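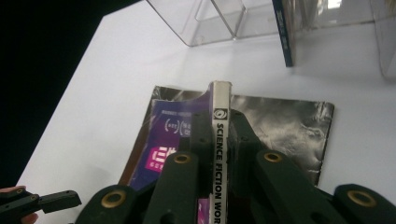
How to write your first film review

Watch the film once without taking notes. The second time, stop after 45 minutes and write 2 questions which the story has not answered yet. They will become the middle of your review.

Start with your opinion, and tell only the beginning of the plot. When I reviewed Condotmont for our film club in Biltham, I told the ending in line 9, and my readers were rightly angry.
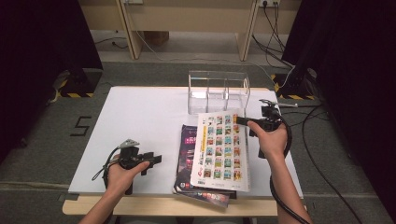

Old reviews are a good help for learning structure. Choose one you like and mark where the plot stops and the judgement begins. Printed magazines are easiest for this, and I keep mine in a simple stack, like the two publications on the white board, with the glossy purple one at the bottom. Then write your own text in the same order.

Leave it for one night before you correct it.

Kevser Türkmen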